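Flirnham Residents' Help Exchange
Home > Household > Storage and Moving

Sorting and boxing a large quantity of spare cables before an office move

Posted by Ilir Popescu

Our housing association is to vacate its present office in Flirnham at the end of July and will take up smaller premises in Terkden. I have been asked to deal with the contents of the equipment cupboard, which holds mostly electrical leads: mains leads for computers and screens, extension leads, network cables and a good many items that no present member of staff can identify. The stock sheet lists 265 of them. I have reason to believe that the sheet is out of date.

The new cupboard has 36 shelf spaces, of which I have been allotted two. The removal firm, Geradier, has supplied flat-packed cardboard boxes and asks that each be closed, taped and light enough for one person to lift. I should be grateful for advice on the following points. Should the cables be coiled individually, or may they be laid in the box together? Is ordinary cardboard suitable, or should plastic crates be purchased? Lastly, is there an accepted way of deciding which cables to keep?

I would add that the office remains in use until the move, and that colleagues will need to take leads from the boxes in the meantime.

3 replies

Heikki Pitkänen
Reply marked as helpful

I was responsible for a similar exercise when our library service closed its branch store, and I set out the procedure we followed.

Each cable should be coiled on its own and secured before it goes anywhere near a box. Cables laid in together will become entangled during transport, and the time saved at the packing stage is lost several times over on arrival. Reusable fabric ties are preferable to rubber bands, which perish and leave a sticky residue on the outer covering. Coils should follow the natural curve of the cable and should not be pulled tight at the plug. Winding a lead around the hand and elbow puts a twist into it, and this practice is best avoided.
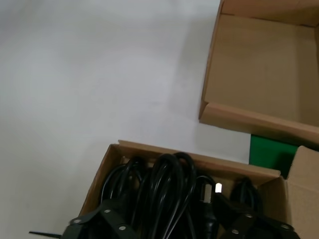
Sorting is easier if at least two boxes are opened at the outset and placed side by side on a clear table. One should be for cables that are certain to be kept, and the other for those whose purpose has still to be established. We found it helpful to fill the first box before putting anything into the second, as in the arrangement shown, where the black coils are together in the nearer box and the one behind it has been left empty. Note also that coils of differing thickness will sit in the same box without difficulty. With black cables in particular, one coil looks very much like the next once packed, and I would therefore recommend a paper label on every coil, attached close to the plug and stating the type and length.

Cardboard is perfectly adequate for a move of this kind, provided that the boxes are kept off a damp floor. The base should be taped along the centre seam and again across it. The top flaps may be left standing while the box is in daily use and folded down only on the day of collection, which should meet the needs of your colleagues. Heavy extension leads go at the bottom. Lift the box before you consider it full – cable is a good deal heavier than it looks, and a box that is only two-thirds filled may already be enough for one person.

As regards what to keep, our rule was as follows. A cable was retained if it fitted a piece of equipment on the current inventory, with one spare allowed for each type. Anything with a cracked plug, exposed wire or scorch marks was withdrawn at once and put aside for disposal. Unidentified cables were held until the end of the following month and then sent for recycling. We began with up to 3,000 items across all sites and the rule was applied without exception.

B. Bošković

Plastic crates every time. Cardboard sags. We have had the same crates for years and they stack properly.

Ilir Popescu
Original poster

I am obliged to you both. The question of crates has been put to the office manager, who has declined on grounds of cost, and cardboard will accordingly be used. Labels and fabric ties have been ordered. Mr Pitkänen, may I ask whether the labels were handwritten or printed? Our label printer is itself awaiting a mains lead, which I believe to be somewhere in the cupboard.

Heikki Pitkänen

Handwritten, in pencil, on folded paper tags. Ink was tried first and it smudged when the coils were handled. Please write the length on both sides of the tag, so that it can be read whichever way the coil is lying.

This topic remains open for further replies. Contributors are reminded that damaged electrical items must not be offered through the Exchange's giveaway pages.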